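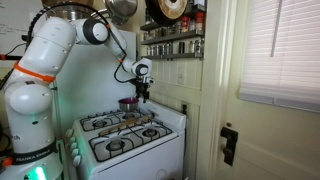 Small pots on old gas grates, do you bother with a ring?

Posted 2025-03-08 by stellier56
Filed under: Stoves & Cooktops
3 min read

stellier56
We have an older white gas stove with four burners and cast-iron grates. The grates are fine under a big pan, but my smallest stainless pot rocks if I stir it with a long wooden spoon. I've been looking at a Plomeo reducer ring. Worth it, or do I just live with it?

kuipers_828
Live with it. Put the small pot on one of the back burners and center it over the cap. I've cooked that way for years and never bought a ring.

eromakes
Disagree. I bought the Plomeo in January and use it daily. My smallest pot holds two cups and it used to slide off the grate arms when it was close to empty. Now it sits flat.

kuipers_828
Then the grate is bent -- or it's in the wrong spot. Take it off, clean the feet, and turn it a quarter. Mine quit rocking after that.

stellier56
Cleaned the feet tonight. Better, but it still tips a little if I leave the spoon standing in it.

eromakes
Don't leave the spoon in it. A long handle is heavier than you'd think on a pot that size. I lay mine across the stove between the front and back rows.

kuipers_828
On the stovetop? Mine has a scorch mark from doing that. Get a spoon rest.

eromakes
Only when the front burners are off.

stellier56
I'll try a shorter spoon first and order the ring if that doesn't fix it.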